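Garment Care and Storage, Unit 3 Handout
Folding Pants (and a Few Words on Everything Else)
Verhoeven Room, Brekport Adult Learning

Bring this sheet with you to the table! Last unit we sorted and pressed. This time we fold, and pants come first, as they take up the most shelf and teach you the most about how a garment is built.

Words you'll need

Waistband: the stiff strip at the top. Everything lines up from here.
Rise: waistband down to the crotch seam.
Inseam: the inside leg seam, crotch to hem.
Strip: pants folded lengthwise, one leg on top of the other.
Packet: a strip that has been folded again into a rectangle.

The basic fold

Close the button and zipper first. Lay the pants face up and smooth them from the waist down with the flat of your hand. Bring one leg over the other so the back pockets end up on the outside. Tuck the point of the crotch seam in, and you have a strip. From there, hem up to just below the waistband, then in half or in thirds depending on your shelf.

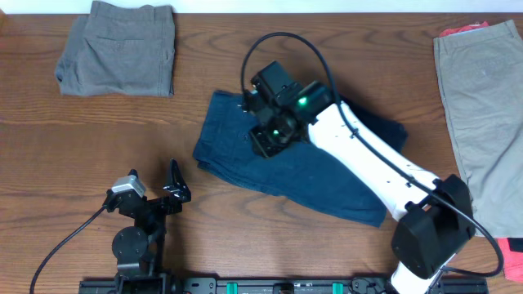 Cotton twill is lovely to start with. It has enough body to hold a crease while you think about the next step, and it forgives you if you open it up and go again. Do go again! I have folded well over 1,000 pairs for the Pullik clothing closet and I still restart one now and then when a leg drifts off at an angle.

Light fabrics

Chambray and thin cotton behave differently. The layers slide, the side seams pucker, and a leg likes to double back on itself when you aren't looking. Work in short strokes from the middle of the leg out to the seams, and don't pull on the hem. 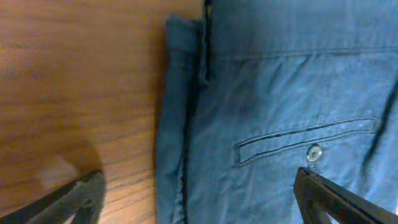 If a wrinkle won't smooth out by hand, leave it and keep folding. A good square packet with a small wrinkle in it stores much better than a smooth one with crooked edges. For shorts, skip the last fold altogether: one leg over the other, then once in half.

Sorting by color

Keep whites in their own pile from the very beginning, and give them a clear stretch of table. Dark cotton can shed lint, and it shows on a white shirt more than anywhere else. I like to fold all the pale things first, move them to the shelf, and then enjoy myself with the navies and grays.
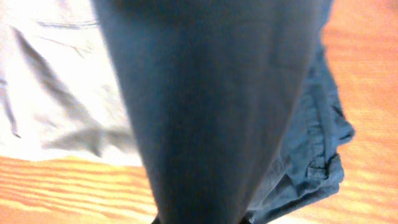 Fig. 3. White garment laid flat, with navy fabric alongside.

Practice before Unit 4

Fold three pairs of pants in different fabrics. Stand each packet on its folded edge and see which ones stay up (twill usually wins). Then try the same fold on a pair of child's pants, and note where you had to change it.

Baltora shelf dividers are in the cupboard by the door. Please put them back in size order.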